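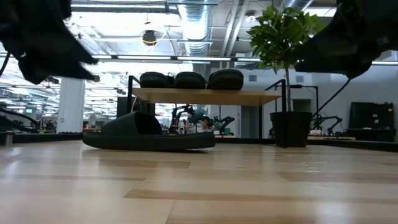
Some notes on the kit budget at Prarnitz, as a few of you asked how we plan it. Short thread.

1/ We get one equipment round a year. Requests closed in December and the list went up for approval on 15 February 2026. It has 35 lines on it. Very few of them are arms.

2/ Arms are the easy part to price. You ask for a quote and you get one. What caught us out last time was the table, the rails, the base plates and the cable. We now cost a station as one item, with all of that inside it.

3/ Grippers are on their own line. Silvia Vrabec keeps the wear log and we buy spares from that. This year she asked for 12 and I put in 12.

4/ Same goes for things to handle. Shoes, small shelves, plants, pots. They come out of consumables, which is 1,101 euros for the year.

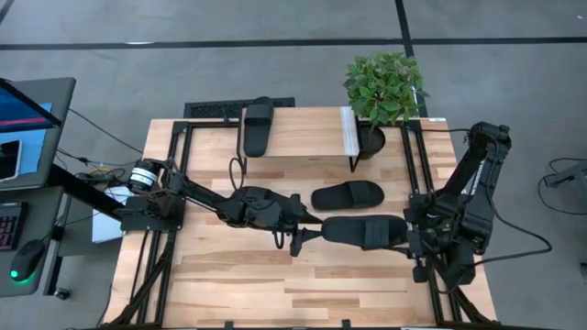 Two-arm table with the slides and the small shelf.

5/ Footwear is cheap to stock and gets used a lot. Slides are a good buy: one big strap, no laces, easy to replace.

6/ We had two quotes for table frames, Skadby and Jurčo. Jurčo was cheaper but delivery was 40 working days. Went with Skadby. I would still ask Jurčo again if we had the time.

7/ Floor space needs to be in the plan too. Each table wants a desk next to it, a monitor, and room to walk behind. Ásdís Dalsgaard marks up the floor plan before I order anything, and two requests were dropped at that stage.

8/ Still open: the service contract with Privaso. It runs per arm, so it goes up every time we add a table. Will post the figure when we have it in writing.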